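Kuvville swap shelf passes 1,000 loans in its first winter

January 19, 2025

The toy and game library at the Kuvville branch has had a winter to brag about! Since the doors opened in December, families have checked out 1,158 items, everything from floor puzzles and marble runs to a cloth map of the world that takes up half a living room. The branch had hoped to hit that number by summer.

"We put the first crates out and they were bare by lunch," said Yaryna Kravchuk, who runs the children's desk. "I had to go down to the basement and bring up the things we were saving for spring."

The library works like the book side of the building. Anyone with a Kuvville card can take home two toys or games at a time and keep them for three weeks. There are no late fees, and a missing piece won't get you in trouble either (just put a note in the bag so the staff can look for a spare). Big items like the play kitchen and the balance beam have to be reserved, and right now the balance beam has a waiting list that runs well into next month.

A lot of the stock came from people in town. Šimek, the hardware store on the corner by the bus stop, gave shelving and a stack of clear bins with lids that really do stay on. The Witska neighborhood group held a collection day and filled a van, then had to go back for what didn't fit. Some of those games are older than the parents borrowing them, and they are going out just as fast as the new ones.
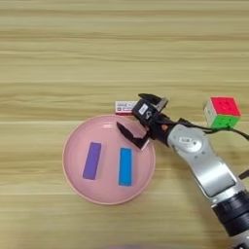 Purple and blue blocks on a pink plate.

Saturday-style story mornings have grown up around the library too, on whatever day the meeting room is free. The last one drew 41 children, plus grandparents, plus one very patient dog waiting in the hallway. Sebastián Paredes read two books in Spanish and English and then everybody got down on the rug to build. He says the building part went on so long that the next group in the room pulled up chairs and joined in.

Parents have been asking for more for the under-threes, and that is coming. Štefánia Slanina, who orders for the branch, has a list of chunky puzzles, stacking cups and simple sorting sets, and the first of them should be on the shelf before the end of the month. She would also love more games for teenagers, so if you have a good strategy game sitting in a closet with all its parts, bring it in!

Donations can be dropped at the front desk any time the branch is open. Please wipe things down first and tape the boxes shut. Stuffed animals and anything that needs a charger can't be accepted for now. Reservations for the big items can be made at the desk or by phone.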